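Practice Kitchens and Open Grippers: Spring Training at Risitz

If you have walked past the packing hall lately and heard people cheering at a computer screen, that was probably the second shift, and probably Vibeke Eskildsen's group in particular. The simulator has been open to everyone on the floor since March 2023, and it has become the thing people talk about at lunch.

A quick recap for those in the office or over at Visotstead. The Fornorari project puts robot arms on the two returns lines, where items come back from customers in every shape of box and bag and somebody has to lift each one out, look it over and set it in the right tray. It's repetitive, it's hard on wrists and shoulders, and for years we rotated people off it as fast as we could. The arms now take the first lift. People do the looking over, the deciding and the odd cases, and there are plenty of odd cases!

What we didn't expect was how much of the new work would be teaching. An arm that meets an object it can't pick up stops and asks for help, and one of us takes the controls and shows it how. Those sessions are saved and used later to improve the picking. So the people who spent years with their hands in the boxes are the ones the engineers come to with questions, and I can't tell you how good it has been to watch that. Vibeke spotted in her first week that the arm always went for the middle of a soft bag, when anyone on returns would grab it by the fold. She showed it the fold. Six of the saved sessions in the first batch are hers.

Before you take over a real arm you spend time in the simulator. You sit at one of the desks behind the label store, pick up the hand controller and drive a virtual gripper around a virtual room. The rooms are nothing like our hall (some look more like a house, with furniture and windows), and that threw a few of us at first. Elínborg Baldursdóttir, who runs the training, likes it that way. "If you only practice in front of the line, you learn the line," she told the morning group. "I want you to learn the hand." She has a point. After a couple of sessions in a strange room, the real station feels very calm.

The hardest thing for most of us is the wrist view. You are looking out from the arm itself, so when you turn the wrist the whole room turns with it, and you can lose track of which way is up in a second or two. The advice from people who have gotten the hang of it is to go slowly, watch the two fingers and find one straight edge in the room to steer by. A window works well. So does the line where two walls meet.
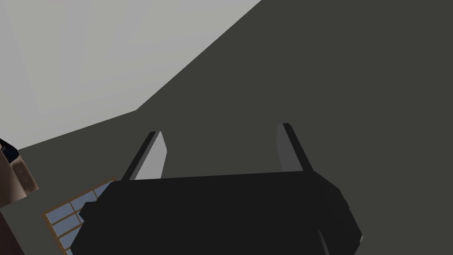 Wrist view in the simulator, with the gripper open and a window down in the left corner.

The training group has now logged 1303 practice grasps between them, up from 200 when the desks opened, and there's a sheet on the wall if you want to see how your shift is doing. It's friendly. Mostly.

There have been real questions too, and the floor meeting gave them proper time. Jobs on returns stay as they are through September, in writing, and anyone who completes the training moves up to the operator pay step. Some colleagues would still prefer to stay with hand sorting, and the third line remains fully manual for them. The noise at station 6 has been reported to Hallgrímsson, who supplied the mounts, and they are sending a softer set of feet for the base. The stools are still too low. We know.

My own score is nothing to brag about, but I did my first live takeover last week, on a padded envelope that had slid under a shoebox, and I came home and told my whole family about it over dinner. My shoulders didn't ache, either. That used to be the first thing I noticed at the end of a returns day.

To book a desk, put your name on the list by the label store or call extension 2913. Sessions last forty minutes and count as working time. No experience with computers or games is needed, and if you get dizzy in the wrist view, tell Elínborg and she'll start you on the fixed view from across the room.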